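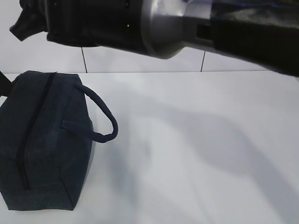 Work surface: white tabletop, tiled wall behind.

Cleaning and packing a soft insulated lunch bag

Posted by Verna Szabo in Kitchen and Storage
Last revised in June

These instructions cover a soft-sided lunch bag with a fabric shell, an insulated lining and a carrying strap. Hard coolers and bags with a removable plastic tub need a different procedure. If the maker's label gives washing instructions that conflict with the ones below, follow the label.

What you need

One bowl of lukewarm water
Mild dish soap
Two cloths, one damp and one dry
A soft toothbrush
Baking soda
A gel pack, 300 grams or close to it
Food containers with lids that seal

A light-colored table is best for this. Crumbs show up against it, and so does any dye that comes off a dark shell. Wipe the table first and dry it completely.

1. Empty the bag

Open the closure all the way and take everything out, including whatever is in the outside pockets. Hold the bag upside down over the sink and tap the base. Run two fingers along the bottom seam of the lining, where rice and crumbs collect. If the lining is torn there, stop. Water that gets into the foam dries very slowly, and a torn lining should be patched or the bag replaced.

2. Clean the lining

Add a few drops of soap to the bowl. Wring the damp cloth until it no longer drips, then wipe the lining from the top edge down to the base. Do the corners last. Rinse the cloth, wring it again and go over the same areas to remove the soap.

For odor, mix baking soda and water to a thick paste, spread it thinly on the base and leave it for half an hour. Wipe it out with clean water. Vinegar also works but the smell stays in the stitching – I stopped using it.

3. Clean the shell and strap

Brush the shell dry before any water touches it. Work in the direction of the fabric grain. Marks that remain can be treated with the toothbrush and a little soapy water, starting outside the mark and moving in.

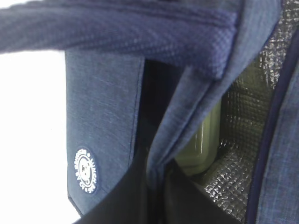
Woven straps hold more dirt than they appear to, mostly in the stretch where the hand closes. Lay the strap flat, brush both faces, then press it between the halves of a folded dry cloth. Do not twist it. Padded sections take longer to dry than the rest, and they should be squeezed by hand until no more water comes out.

Patches and sewn labels get the damp cloth only. Scrubbing lifts the edges.

4. Dry

Prop the bag open, standing upright, away from direct heat. A rolled dish towel placed inside holds the sides apart. Overnight is normally enough. Godelieve Jacobs wrote in to say that she dries hers with the opening facing down over a bottle rack, which drains better but leaves a crease in the front panel. Either method is acceptable.

Check the bottom seam with a dry fingertip before closing the bag. A bag closed damp will smell again within two days.

5. Pack

Freeze the gel pack flat. A pack frozen on its side bulges and wastes space.

Cold food: heaviest container on the base, lighter ones above it, gel pack on top. Fill the remaining gaps with a napkin or a small towel.

Hot food: use a vacuum jar. Fill it with boiling water, wait five minutes, empty it, then add the food. Leftovers should be reheated to 165 °F before they go in. Do not put a hot jar and a gel pack in the same compartment.

Fruit that bruises goes in last, above the gel pack, with a cloth between. Cutlery goes in the outside pocket if there is one – otherwise along the side wall, points down.

Close the bag and lift it by the strap. If it tips, move the heaviest container toward the center.

Maintenance

Wipe the lining after each use and repeat the full procedure once a month. Store the bag unzipped, with the strap outside and nothing stacked on it.

Correction: an earlier version put the gel pack under the containers. Thanks to Phong Ninh for pointing out the mistake in step 5.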